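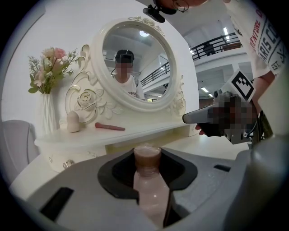
Nives Caputo wrote in to ask how you get into film work as an extra when you have no agent, no training and no photos better than the ones on your phone. She lives near Predport, where a period drama is being shot over the winter, and she had already sent two emails to the production office without a reply. The steps below are the ones I gave her, with a few things added after she had tried them.

What an extra does

An extra (the call sheet will say "supporting artist" or "background") fills the streets, shops and ballrooms behind the named cast. You don't have lines. If you are given a line on the day, your rate changes, so make a note of what you said and who asked you to say it, and tell the crowd team before you sign out.

Most days are long. A call time of 5.30 in the morning is normal for anything with costume and hair, and you may not be used until after lunch.

Step 1: Find out who is booking

Production offices rarely book extras themselves. They hand the job to a casting company, and that is where your details need to be. Look for the name of the crowd casting company in the local paper, on library noticeboards or in the credits of the last series shot in the area. For the Predport shoot it was Momovcombe Casting, who had put up an open call in November that closed when they reached 962 names.

Register with more than one company if you can. Read the terms first. Some take a booking fee out of your earnings, which is common. Be wary of anyone who wants a large payment before they have offered you a day's work.

Step 2: Take your photos

You need two to begin with: one of your head and shoulders, one full length. Use a phone by all means, but get somebody else to hold it. Stand facing a window in daylight with a plain wall behind you.

Wear something fitted in one colour. No hats, no sunglasses, no filters. Keep make-up light, and wear your hair as it is on an ordinary day. If your hair is long, add a third photo with it tied back.

Save the files under your own name. "Caputo Nives full length" can be found again by a busy person.

Take new photos whenever your look changes. Gaetano Mazza lost a job on a naval film called Testa when he turned up clean-shaven, having been booked for the beard.

Step 3: Fill in your measurements properly

Ask a friend to help with the tape. The form will want height, chest or bust, waist, hips, inside leg, collar, hat and shoe size. Costume departments pull clothes from these numbers before they meet you, and there may be no time for a second fitting.

Give the true figure, even if you are on a diet. Gaetano is 188 centimetres and used to put himself down as a little shorter to get more period work. He spent a whole day in trousers that stopped above his ankles and was kept at the back of every shot.

Step 4: List your skills

Put down only what you could do tomorrow, in front of a crew, several times over. Riding, ballroom dancing, playing an instrument, waiting at table and driving an old car are all useful. So is a job you have done for a living. Former nurses and police officers are often asked for, as they know how to stand and what to do with their hands.

Step 5: Answer availability checks quickly

You will get a text or email with a date and a short description. This is a check and you haven't been booked. Reply the same hour if you can, yes or no. If you say yes, keep the day free until you are released. You may also be "pencilled", meaning they would like you but haven't confirmed.

Travel is normally your own affair. Work out how you would reach the unit base before the first bus, and say no if you can't.

Step 6: On the day

Bring photo identification, your bank details, a book, a phone charger and warm layers that will go under a costume. Eat breakfast, even if you are told there will be some.

Sign in with the crowd team and stay where they put you. Tell someone if you go to the toilet. Don't take pictures on set or post about the job - this ends more bookings than lateness does. Leave the cast alone unless they speak to you first.

When a scene is repeated, do the same thing at the same moment each time. Remember which foot you set off on and which hand held the basket. If you are asked to chat, mime it without a sound.

Step 7: Getting paid

You will be given a chit or asked to sign on a tablet. Check the hours, any overtime, and extras such as a costume fitting or a haircut, before you hand it back. Keep a copy. Payment often takes several weeks. Benedetta Grasso had 299 pounds outstanding from a series called Litance and got it sorted with one email, because she still had the signed sheet.

Put some aside for tax. You will usually be treated as self-employed, so keep your travel receipts with your pay slips.

Nives was offered a fitting the week after she registered, and then a day in a market crowd.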